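## 3.2 Sweeping and the last step into the bin

In the household interviews, sweeping was named more often than any other floor task, and it was also the task which people found most difficult to explain in words. 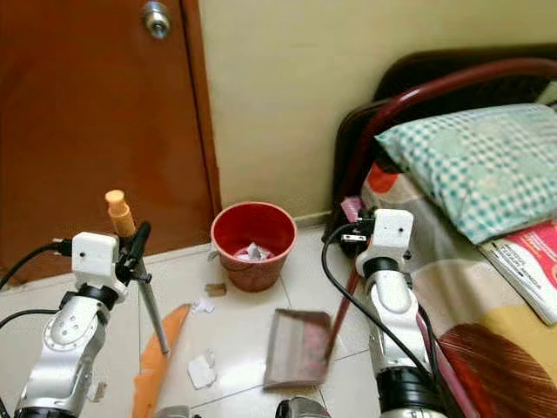

Most of them began with the broom and stopped when the dirt was in a heap. What happens after the heap was left out, or it was put in one short phrase such as "and then I throw it away". For this reason we treat the work in two parts, which we call gathering and lifting, and we look at the second part with more care than earlier studies did.

Our material comes from the Drirkero homes, where 14 households kept a cleaning diary during July. The diaries contain 938 entries on floor care. Each entry gives the room, the tools that were used and the kind of dirt, in the person's own words. The entries were read by two coders. When they disagreed, the entry was discussed with Godelieve Coppens, who had designed the diary form and knew the homes from her earlier visits.

**Figure 3.** Sweeping up paper and cardboard on a white tiled floor, with a long-handled broom, a dustpan and a red plastic bucket used as waste bin.

### 3.2.1 Kinds of dirt

The diary writers made a clear difference between fine dirt and what many of them called "bits". Fine dirt is dust, sand, flour and hair. Bits are pieces large enough to be picked up by hand: scraps of paper, torn packaging, dry leaves, bread crusts. The pieces in Figure 3 belong to this second group. One of them is a small brown piece of cardboard, and the others are scraps of white paper, the larger one crumpled.

It may seem that bits are the easier case, but the diaries do not fully support this. A flat scrap can stay under the bristles when the broom passes over it, and several persons wrote that they had to push the same piece again and again before it went over the front edge of the pan. A crumpled piece has more height and moves well, although on smooth tiles it often rolls further than one wishes. Cardboard was described as "obedient" by one writer in the Besora flats — we have kept her word in our coding list.

### 3.2.2 The pan and its edge

The dustpan received more complaints than the broom. The usual complaint concerned the front edge, which does not lie flat on the floor when it is old or bent, so that a thin line of dust remains. With bits this line is absent and the complaint changes: the pan is then said to be too shallow, and light paper slides out again on the way to the bin. A raised rim, like the one on the grey scoop in Figure 3, was mentioned by some households as a help against this.

The long broom and the short pan also ask for different positions of the body. Persons who swept alone wrote that they held the broom low on its pole during lifting, or that they put one foot against the pan. Both habits were reported in the Schwerdtfeger survey of older tenants as well, and there they were connected with pain in the lower back.

### 3.2.3 Place of the bin

The position of the bin was not a question in our first diary form. It was added in the second week, after 2 households had drawn it on the back of the page without being asked. A bin that stands on the floor close to the dirt makes the lifting short, and the pan can be emptied with almost no walking. An open bucket was preferred over a bin with a lid, as both hands are already busy. On the other hand, a bucket against the wall can only be reached from the front and the sides, and dirt collects behind it — this point was written down in 20 entries, nearly all of them from kitchens.

We did not find a relation between the size of the bin and the time given for the task. The Lolteck floor plans, which we use in Section 3.3, allow a closer look at the distances.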